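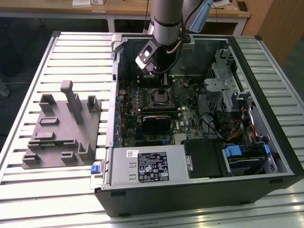 I'd been promising myself a trip to the Stutico open day for ages, and on Friday 7/10/20 I finally got on the train and went. Stutico, if you haven't come across them, hire out robot cells to small repair and recycling firms. You pay monthly, they bring the arm and the table, and they come back when your product changes. Their new package is called Etumix and it's meant for taking old desktop PCs to bits, which is right up my street as I've spent far too many evenings doing that with a screwdriver and a mug of tea.

The place is on the Ananham estate, round the back of the tile warehouse (ignore the satnav, it wants you to go through the car wash). Sign-in was quick, coffee was fine, and there were 30 of us, so we got split up and sent round in turns. My lot started with Etumix, hooray!

Thanakorn Nuchit ran the demo and he was great, very patient with people like me who kept sticking a hand up. The computer on the table was a Dell tower, lying on its side with the panel already off, and the arm comes down into it from above. He said the side panel is still a job for a person in the basic package. I was a bit let down by that, as the panel is often the fiddly bit, but he reckoned most of their customers have somebody unpacking the machines anyway.

What I liked best was the table. It's all aluminium slats, a great big thing, and next to the case they had a grey 3D-printed plate covered in little blocks and uprights. I asked whether you could print your own and yes, you can - the files come with the hire, and you can change them as you like. That alone would sell it to me. The last system I looked at, from Le Goff, had you ordering every holder from them and waiting.

We talked for a good while about the bit round the processor, where everything is packed in tight and there isn't much room for a gripper to get at anything. Thanakorn's view was that the arm itself is the easy part and the bracket on the end is where all their time goes. They're on version 17 of it! Somebody from a school IT department asked about cables and got a fairly straight answer, which was that loose bundles are still the weak spot and they'd tell you to unplug those by hand for now.

Prices, as that's what everyone wants to know. The minimum hire is 2 years, which made a few people suck their teeth, me included. There's a list of 114 desktop models it's been set up for, and anything off the list costs extra to add. I'd want to see that list before signing, and they've promised to email it.

After that we did the stores and the training room, and then lunch, where I had a very decent cheese roll and missed the talk on batteries by chatting too long. Sorry to anyone hoping for notes on that one.

Would I hire it? For my shed, no, obviously. For the workshop in town, maybe, if they bring in the shorter contract they were hinting at for January. I've put my name down for a trial day and I'm taking a couple of our own awkward old towers along with me.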